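Notes on damp, and a dehumidifier that earns its keep

We moved into the house in Sorkham in September, and by the first cold week the back bedroom smelled like a church hall. There was no mould you could point to. The window ran with water every morning and the paper behind the wardrobe had gone soft.

I bought a cheap hygrometer and left it on the sill. It said 78 per cent at breakfast and not much less at teatime. Armindo Caldeira, who I used to work with and who has fitted more extractor fans than he'd like, told me to sort the airflow out before spending any money. So I moved the wardrobe a hand's width off the wall, stopped drying towels on the radiator and cleaned the trickle vents, which were painted shut. That got it down to 70.

The dehumidifier came second-hand from a couple in Drorport. It's a compressor type, a bit noisy, 300 watts on the label. I run it from early evening until bedtime with the door closed. The tank was full every night for the first fortnight. It now takes two or three days.

Costs so far: 29 pounds for the machine, a few pounds for a new filter, and whatever it adds to the electricity. I haven't worked that out properly and will do it when the next bill comes.

The room sits at 55 per cent most days. The smell has gone from the curtains and almost gone from the carpet. Mattresses hold on to moisture as well, so I pull the covers right back in the morning and leave the bed like that until lunch.

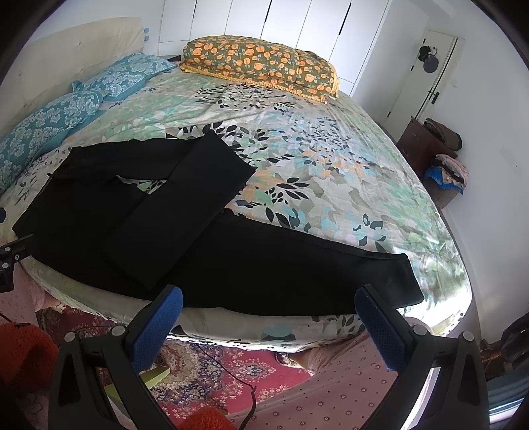 What I'd skip

The tubs of crystals. I had two in the wardrobe for a month and got half a cup of water out of them. They may be fine in a caravan.

I also looked at an air purifier, on the grounds that the bedroom was stuffy. It filters dust, but it does nothing for water in the air, and dust wasn't my trouble. Teresa Loureiro has one for her hay fever and is happy with it.

Next job is the bathroom fan, which hums a lot and shifts very little. Armindo thinks the duct has come off in the loft. I'll go up on Tuesday and look.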